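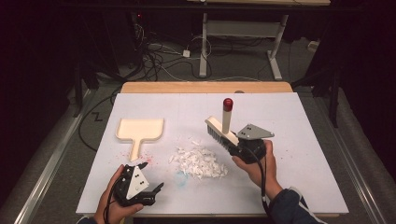
Gripper trial catch-up, August 16, 2019

Here: Arnaldo, Teresa, Elie, me (Ermelinda, typing as fast as I can). Muammer sent his notes ahead.

1. Sweeping task
We talked about the hand-held pair on the dustpan and paper scraps job. Teresa likes how the fingers hold the brush, but she finds the right cable a nuisance – it pulls at her wrist on long strokes. I said I'd rather have a lighter cable than a longer one, and Elie agreed with me (first time this month!). He'll ask Sakent for a quote.

2. Tustik fingers vs. Quintela fingers
We have 155 runs with the Tustik set and 110 with the Quintela set, so no verdict yet. Arnaldo thinks the Quintela ones slip more on smooth handles. I'm not so sure, I think we were all tired that afternoon. Muammer wants the same person doing both sets, and we said yes.

3. Markers
Two plates need their markers stuck down again. Me, before the next session.

4. Next
Another 3 sessions, then we compare. Arnaldo brings the spare brush.

Recent notes
Wrist camera mounts, second try
Drutesport controller: first impressions
Cable wish list
March gripper trials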